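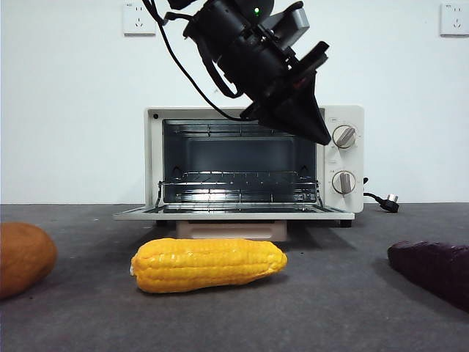
トースターオーブンの右上にアームの先端。手前は黄色いとうもろこしです。

オーブン班だより:扉とつまみと、とうもろこしの日々

みなさんこんにちは、Notikデータ収集チームのKeyvan Moradiです。前回のニュースレターで「次はキッチン家電をやります」と予告したきり、すっかりご無沙汰してしまいました。やってます! 毎日やってます! 朝いちばんにオーブンの扉を開け、夕方に閉めて帰る、そんな生活です。

今回のお題は「野菜をオーブンに入れて、扉を閉めて、つまみを回す」。文章にすると一行なんですが、アームに覚えてもらうお手本を集めるとなると、これがなかなか進まないんですよ。目標は500本。9月2日(水)の朝の時点で、使える状態になったのはまだ100本です。グラフにすると悲しくなるので、グラフは作っていません。

収録は2人でやっています。私とMahnaz Mahmoudiさん。片方がアームを遠隔で動かして、もう片方が物の並べ替えと記録表をやります。疲れたら交代、という決まりにしていたんですが、二人とも「まだ大丈夫」と言い張って交代しないので、途中からタイマーを置きました。鳴ったら必ず代わる。これを入れてから夕方のお手本の質がぐっと良くなりました(Mahnazさんいわく「私は最初から良かった」とのことです)。

さて、オーブンの話をさせてください。

写真のとおり、扉は手前に倒れて開くタイプです。全開にするとほとんど水平になって、アームから見ると小さな棚が一枚せり出しているような格好になります。最初の頃はここに野菜をいったん置いて、持ち直してから中へ入れる、というやり方をしていました。人間なら自然な動きですよね。ところが、置く位置がお手本ごとにバラバラになるし、丸いものは転がるし、持ち直しの瞬間に手元がもたつくし、で、見返してみるとなんとも迷いの多い動画ばかり。迷っている人の真似をさせたら、迷うのが上手なアームができてしまいます。それはちょっと困る。

そこで二週目からは「つかんだら網まで置かない」に統一しました。庫内の網は真ん中あたりの高さに渡してあるので、とうもろこしは横向きのまま、少し持ち上げてすっと差し込む。上の隙間が思ったより狭くて、私は最初の日に網の縁へ何度もぶつけました。ゴツンという音がするたびにMahnazさんがこちらを見るんです。何も言わずに。あれは効きました。

それから、つまみ。右のパネルに上下に並んでいて、どちらもつまみの面に細い出っ張りがついています。あの出っ張りを指先ではさんで回すわけですが、はさむ角度がずれていると、回り始めでするっと逃げます。人の指なら無意識に直すところを、遠隔操作だと「あ、ずれた」と思ってから手を動かすまでに間があくので、どうしても一拍遅れる。練習では最初に上のつまみだけをやり、慣れてから下のつまみに進みました。下のほうが簡単だろうと思っていたら、私には下のほうがずっと難しかったです。手首の向きがきつくて、肩まで力が入ってしまう。Mahnazさんは逆に下が得意で、こればかりは人によるみたいです。

お手本は二人分混ざっていていいの? というご質問を、四月の見学会でHaraの方からいただきました。そのときはうまく答えられなかったので、あらためて。混ざっていていいと考えています。ただし、混ざり方は管理します。たとえば「とうもろこしは全部私、紫の野菜は全部Mahnazさん」としてしまうと、物の違いなのか操作する人の癖なのか、あとから分けられなくなります。なので記録表には操作した人の欄があって、どの野菜にも両方の名前が並ぶように割り振っています。地味な表ですが、私たちのいちばん大事な持ち物かもしれません。

並べ替えのことも書いておきます。オーブンは壁ぎわの同じ場所に据えたままで、野菜のほうを動かします。真正面に一本だけ近づける日もあれば、左右の端に寄せて、視界から半分はみ出すくらいの位置にする日もあります。写真の日はとうもろこしが正面ですね。端に置いたものはつかみに行くまでの道のりが長く、途中で扉の上を横切りたくなるんですが、横切ると袖、じゃなかった、ケーブルが扉に触りそうでヒヤヒヤします。アームの上のほうから黒いケーブルが大きくたるんで出ているでしょう。あれの機嫌を見ながら動くのも、操作する人の仕事のうちです。たるみを詰めると手首が回しきれず、長くするとぶらぶらする。いまの長さに落ち着くまで、束ねてはほどき、束ねてはほどき。結束バンドの減りが早くてすみません、総務のみなさま。

なお、加熱は一切していません。収録で覚えてもらいたいのは手の動きだけなので、プラグは抜いて作業する決まりです。「焼きとうもろこしの匂いがするかと思って来たのに」とがっかりされた方が何人かいらっしゃいましたが、うちの部屋から漂うのはコーヒーの匂いだけです。

失敗した分の話もしておきますね。100本を残すまでに、11本を不採用にしました。内訳で多かったのは、扉を閉めきる前に記録を止めてしまったもの。これは完全に私の早とちりで、扉が動き出した時点でもう安心してボタンを押してしまうんです。最後まで閉まって、アームが少し離れて、ひと呼吸。そこまで撮って一本、と壁に紙を貼りました。字が汚いとMahnazさんに書き直されて、いまはきれいな紙が貼ってあります。

もうひとつは、途中で野菜を落としたもの。こちらは少し議論になりました。落としたあとに拾い直して、ちゃんと網に載せられたなら、それは立派なお手本じゃないか、というのがMahnazさんの意見。私は最初、きれいなものだけ集めたい派でした。二人で昼ごはんを食べながらあれこれ言い合って、結局、拾い直しまで含めて落ち着いてできたものは「立て直しあり」の印をつけて残すことにしました。慌ててしまって、つかみ損ねを繰り返したものは外します。線引きがあいまいだと言われればそのとおりで、迷った動画は翌朝にもう一度、二人で見て決めています。一晩寝かせると、意外とすんなり意見が合うんですよ。

速さについても試行錯誤がありました。慣れてくると、どんどん速くなるんです。初日の私と最近の私を並べて再生すると、別人みたいに違う。速いのは気持ちがいいんですが、同じ場面でゆっくりのお手本と速いお手本が混ざりすぎると、学習する側がどちらに合わせたらいいのか分かりにくくなります。そこで毎朝、作業を始める前に、基準にしている一本を二人で再生してから始めることにしました。ラジオ体操みたいなものですね。「はい、今日もこのくらいで」と声に出してから座ると、不思議とそろいます。

記録表の欄は、途中で何度か増えました。いまは、操作した人、野菜の種類、置いた位置、向き、最初に扉が開いていたか閉まっていたか、どちらのつまみを回したか、立て直しの有無、それに自由記入の「ひとこと」欄です。このひとこと欄が楽しくて、「右の指が先に当たった」「扉、勢いよすぎ」といった真面目な記述に混ざって、「お腹がすいた」とだけ書いてある行があります。筆跡で犯人は分かっています。私です。

扉が開いた状態から始める分はだいぶ進んだので、次は閉まった状態から始める分に入ります。取っ手をつかんで手前に倒すところからですね。試しに少しだけやってみたら、引く力と下ろす動きの切り替えが難しくて、途中で指先が取っ手から外れること外れること。Mahnazさんは「引くんじゃなくて、おじぎさせる感じ」と言うんですが、おじぎ、分かりますか? 私にはまだつかめていません。コツを言葉にできる方がいたら、ぜひ見に来て教えてください。

Akardの部屋のみなさんには、隣でゴツゴツ音を立ててご迷惑をおかけしています。下に敷いた灰色のマットの端がめくれてきたので、近いうちに貼り直します。そのときだけ机を廊下に出しますので、通りにくかったら声をかけてください。それから、Azimiの部屋に貸し出したままの三脚、急ぎませんが、閉まった扉の収録が始まる前に戻していただけると助かります!

操作をやってみたいという方も歓迎です。昼休みのあと、収録を再開する前の時間なら練習用に空けられます。練習の分は記録に入れませんので、思いきりぶつけても大丈夫(いや、ほどほどにお願いします)。お越しの際は、手元が見やすいように長い袖はまくってきてくださいね。野菜の持ち込みもお待ちしています。いま欲しいのは、とうもろこしより短くて、つかむ向きに悩むような形のもの。冷蔵庫の奥に変な形のにんじんがいたら、捨てる前にご一報ください。

次号では、閉まった扉の進み具合と、Mahnazさんの「おじぎ」の正体について書くつもりです。

Keyvan Moradi(Notik データ収集チーム オーブン班)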